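Clallside Athletic Club – Games Night Subgroup
Minutes of meeting held 2023-07-14
Chair and minutes: Jiahui Liao

1. Minutes of the last meeting
Agreed, with one correction. Under item 3 the word "approved" should read "discussed." The chair asked that this be noted properly, as the members' newsletter has since repeated the wrong word.

2. Big-screen showing of the opening ceremony
The proposal from Idora was read out. They offer a screen, sound and a technician for a flat fee of $1,000, and they expect 200 people through the gate. The meeting asked where the 200 came from. The letter doesn't say. The last outdoor showing used the same field and the same kind of estimate, and the club was left with most of the hot dog buns.

The chair said she would support the showing if the fee were tied to attendance. Idora have not offered this and have not been asked. Chair to ask. 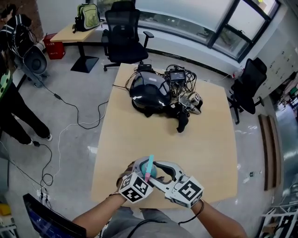
It was also pointed out that the ceremony runs late into the evening and that the field lights have to be off before it ends. The proposal says this "can be worked around." The meeting would like to see how before any deposit is paid.

3. Youth relay day
Clurken want to sponsor the relay and put their name on the bibs. No objection to the bibs. There was objection to the second page of the offer, which asks for the names and home addresses of all entrants' parents. The meeting did not see what a relay needs with home addresses. Bibs accepted in principle, second page refused.

Two age groups were proposed, then 4. The chair doubted there would be enough runners to fill 4 and asked for the entry lists from last year. These could not be found. Left at 2 until they are.

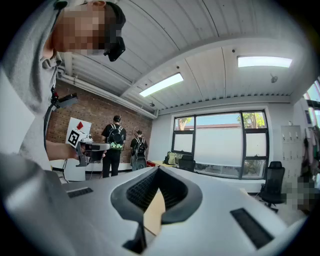
Baton exchange practice was raised again. The Ledesma coaching plan promises "measurable gains" from a single session, and the meeting was not told what would be measured. Several members felt that young runners drop the baton for lack of practice and that one session won't change it. There was a side discussion about grip. The black textured mesh pad on the hand-held gripper in the photo was brought up as the sort of surface a baton could do with, and one member offered to wrap a few in something similar. The chair had no objection to a trial but wants the wrapped batons checked against the meet rules first. Ledesma to be told that the club will take the session if it is free.

4. Viewing trip in December
A bus to the winter qualifying meet has been suggested. About 4 people have said yes, and it was not clear whether they were told the price. No bus to be booked on that basis.

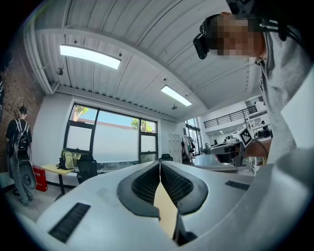 The carpool option was preferred by most present – it costs the club nothing and can be dropped without a fee. Anyone wanting to drive should put their name on the sheet in the hallway.

5. Any other business
The medal display case is still locked and the key is still missing. A new lock was quoted for and thought expensive. Carried over.

The request for club-branded umbrellas was declined.

6. Next meeting
Date to be set once Idora have replied in writing.

Recent items
Relay day: entry form and age groups
Field lights: evening hours
Minutes of the Clallside ground maintenance subgroup
Used running shoes: collection box moved
Winter qualifying meet: carpool sheet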